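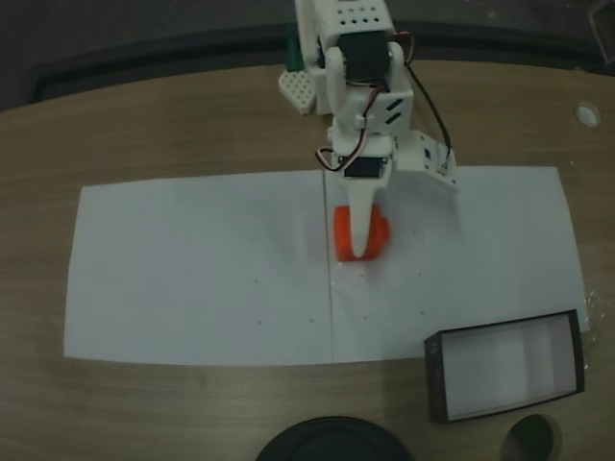 According to Dirceu Miranda, a room in which everybody whispers is more tiring than a room in which everybody talks, and he would take the second one any day. I repeated this to Triin Kairys when we sat down for our conversation, and she agreed with half of it.

"Whispering is hard to ignore, this is true," she said. "Your ear tries to finish the words. But he has not worked next to a person who sells on the phone for eight hours."

Kairys has been measuring and correcting the sound of shared workplaces for 17 years, first as an employee and now under her own small firm, Medve. Her clients are offices, studios, a few school staff rooms and, last year, a bakery that had put its bookkeeping behind a curtain. We met in November in a rented building called Komero, where she was finishing a job on the second floor. The heating pipes knocked during the whole interview, and she stopped two times to listen to them.

I asked how a person comes to such a profession. She told me that she studied to be a music teacher and did not like the classrooms. "I was going home with a headache every day and I believed that it was the children. Then I had one month in another building, with the same number of children, and no headache. The ceiling was different. I became interested in ceilings."

Most of the people who write to her ask for panels, and they have often chosen the color already. She prefers to begin with a notebook. During the first days she asks everybody in the room to write down each moment when a sound pulled them away from their work, and what sound it was. At her largest job she received 1,386 such notes. The loudest thing in that office was the coffee grinder, and it was mentioned very seldom.

"They wrote about the door," she said. "A door which closed well, but with a small click, and after the click you look up to see who came. Everybody looked up, all day. We changed the latch and moved four desks so that they did not face it. The panels came later and they were fewer than the client wanted to buy."

The moving of desks is, in her experience, the part that makes people angry. Ainhoa Cantero, who manages the second floor at Komero, remembers the week of the new plan as unpleasant. "I had people who did not talk to me at lunch," she told me. "One man had the same window for six years. I gave him the window back in the end, and we put the printer in the corridor, where it should have been from the beginning."

Kairys does not have a high opinion of headphones as a general solution. She owns a good pair and uses them on trains. In an office, she said, they solve the problem of the person who wears them and make a new one for the colleague who must wave a hand to ask a question. She is also careful with the background noise that some firms play through speakers. She has installed it three times and removed it once.

"If you have 20 people in the room, you will have three who hate it and do not say so," she said. "They will say that the light is bad, or the air."

What does she advise to somebody who has no budget? Felt under the chair legs, a thick rug under the table where people meet, and bookshelves with real books in them, along the hard wall. She spent less than 100 dollars on her own first office in this way and she still has the rug. Also an agreement about phone calls, made aloud, with all the people present. She has seen many such agreements printed and hung on a wall, and after some weeks people read them like they read a fire notice.

I wanted to know if she has silence at home. She laughed. She lives above a family with a piano, and the older daughter practices at seven in the evening, the same piece since spring.

"She is getting better in the left hand," Kairys said. "I open the window for it."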